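Buna forum > Perception and tracking > Wrist cam pose drifts when the hand goes near a clear bin

9 replies

buna_karim
Joined: September
Posted 09/03/2022

Hi all, Karim Berrada here, I look after the pose pipeline for our tabletop sorting task (mahjong tiles, clear plastic boxes, a tray, two gloved hands with controllers strapped on). We run Aryee for the visual odometry on the wrist cameras and then line it up with the controller poses afterward. Most of the time it's great. Then the hand gets close to a box and the wrist track slides off sideways, comes back, slides off again. By the time the hand leaves the box I have an offset that never goes away.

I pulled the worst episode and went through it. This is the kind of view where it falls apart:
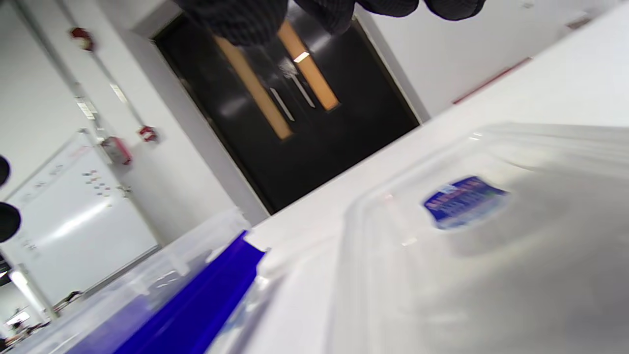

Wrist view at the start of the bad stretch. Two clear containers up close, the door and whiteboard behind.

There's plenty to track in the background, if you ask me. Door panels, pipes, the magnets on the whiteboard. But the tracker keeps grabbing the edges of the plastic and the shiny streaks on it. I've turned the feature cap up from 1,799 to 3,000 and it got slower and slightly worse, so please don't tell me to turn it up more!

Anybody solved this without changing the boxes?

tilde_and_rye
Not surprised by the feature cap thing. If the extra corners are all on glare you're just giving the bad ones more votes. Highlights on plastic move when the camera moves, but they don't move like anything that's really stuck to the box. RANSAC can throw them out when they're a minority. Up that close they probably aren't.

What's your motion prior? If you have controller poses at a decent rate I don't know why you're running vision alone and aligning later. Fuse them up front and let the controller carry you through the ugly part.

buna_karim
Motion prior is constant velocity, the stock one. I kept them separate on purpose because I wanted an independent check on the controllers (we had a calibration mess over the summer and I got paranoid). But yeah, I take the point.

Glykeria Gkikas
I'm going to disagree with tilde a bit. Fusing early hides the problem. You'll get a smooth curve that looks lovely on the plot and you won't know which sensor is lying to you. I did precisely this on Hurholm two years back and spent weeks chasing a "vision" error that was a time offset between streams.

My vote is to mask first. Train a small segmenter for hand plus container, drop every feature inside the mask, and see what's left. If the background alone can hold the pose you're done and you still have your independent check.

Do you have something from further into the grasp? The first one has a lot of background in it. I'd like to see what you'd be left with at the worst moment.

buna_karim
Sure, same wrist camera setup, box right up against the lens. This is the sort of view I'm scared of masking:

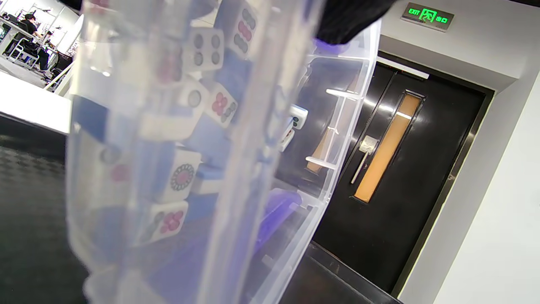 Box of tiles filling most of the view, door and EXIT sign still visible past the rim.

If I mask the box and everything in it I lose the tiles too, and those are the sharpest corners I have. Circles, hard color edges, blue against white. It feels wasteful to throw them out!

mesh_potato
lol those tiles are exactly what I'd throw out first. They're loose in a box and there's a glove on the box. Any time that box moves, your "sharpest corners" all move together, and they look like a perfectly good rigid scene. Then your tracker decides the room moved. I'd bet lunch that's your permanent offset right there, and the glare is only the wobble.

Also the tiles repeat. Lots of circles that look like lots of other circles. Descriptor matching on that is a coin toss.

buna_karim
Oh no. That makes a lot of sense. The wobble and the offset being two separate bugs would explain why nothing I did fixed both.

Paora Donnelly
mesh_potato has it, I think. We handle this in our fork of the Aryee front end with two maps. Anything consistent with the room goes in the static map, anything that moves as a group but disagrees with the room goes in an object map, and the pose only comes from the static one. You get the object motion as a side benefit, handy if you ever want box pose as a label.

The catch is startup. If the box takes up most of the first few frames it wins the vote and becomes "the room." We force initialization from a wide view before the hands go anywhere near the table.

tilde_and_rye
Two maps is a lot of machinery for somebody whose current prior is constant velocity. I still say controller first, then get fancy. Glykeria, I hear you on hiding errors, but you can log the residual between the two and alarm on that. Independent check, and the pose survives the grasp.

Glykeria Gkikas
Residual logging only helps if somebody looks at it, and in my experience that lasts until the first deadline. But ok, fine, if Karim writes the alarm as a hard failure in the export step I'd stop complaining.

Karim, what about the head view? You mentioned in another thread that you have one. If the table is in there you could put everything in the table frame and use it to reset the wrist tracks whenever both hands are visible.

buna_karim
Yes, we have a head view, and I've been using it only for the video preview, which now feels silly. It gets the table, both boxes, the tray and both controllers in one go:
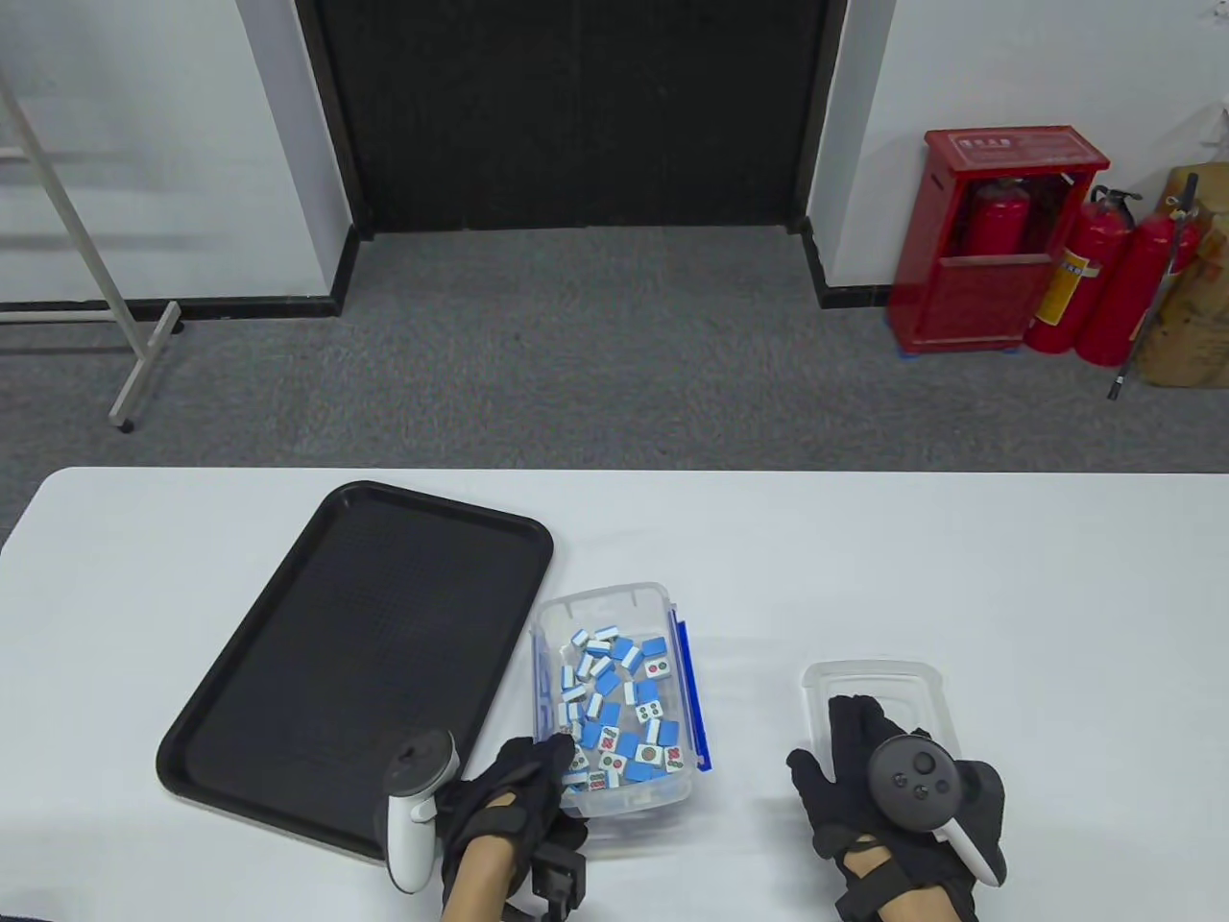
So resetting off the table frame could work, at least whenever the head is pointed down at the job. My one worry is the controller shape. The tracking rings are a nice target when they're side on, and then a wrist rolls and the ring squashes down into a thin arc. I'd want a confidence gate on it so a bad fit doesn't yank the wrist pose across the room.

I ran mesh_potato's idea over lunch, by the way. Quick and dirty: hand-drawn masks over the box and glove for one episode, 1,672 frames, never again. Same settings otherwise, feature cap back down at 1,799. The permanent offset is gone on that episode. Gone! The wobble is still there but smaller, and I lose tracking completely for a short stretch in the middle where there's hardly any background left.

mesh_potato
I'll take that lunch then.

For the gap in the middle, this is where I come around to tilde's side. Coast on the controller while your static feature count is under some floor, go back to vision when it recovers. And relocalize when you come back, don't just pick up where you left off or you'll bake in whatever the controller did.

Wing-sze Shek
Jumping in as the person who has to use these poses downstream. Please, please write a flag per frame saying which source the pose came from. I train on this stuff. A coasted pose is fine with me if I can down-weight it, and a jump when vision comes back is fine if I know where it is. What I can't deal with is a smooth track that's quietly wrong during the grasp, where all the interesting contact happens.

Also don't smooth across the switch. I'll do that on my end.

buna_karim
Flag is easy, I'll add it to the export. Plan for now: masks from a small segmenter (Glykeria), controller coasting under a feature floor with relocalization after (tilde and mesh), source flag and no smoothing (Wing-sze), hard failure on residual in export. Two maps goes on the maybe list, sorry Paora, I did like it.

Does anybody have a hand segmenter that copes with black knit gloves? The one I tried thinks half the glove is background every time there's a dark door behind it.

Paora Donnelly
No offense taken. On the gloves, we fine-tuned ours on roughly 3,000 labeled frames and made sure a good chunk had dark stuff behind the hand. Before that it did the same thing to us. I'd dilate the mask by 9 pixels too, since a lot of the junk corners sit right on the outline. Message me and I'll send you the training config, you'll have to swap the loader.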